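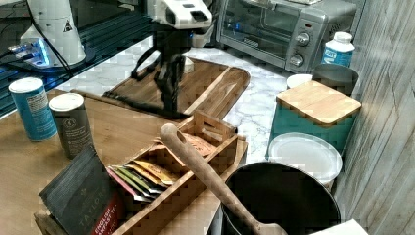
Counter storage at the Mesari kitchen is being rearranged under the Gomgate grant. Sorting of dry goods reached shelf 12 of 26 in this period. Tea bags now stand upright in the slatted wooden organizer, and the two lidded canisters are on the cutting board -- final positions depend on the wall shelf. The toaster oven stays on the marble-patterned counter. Skamex has yet to deliver 4 brackets. Osvaldo Falcão will fit them in November. No change to the budget is requested.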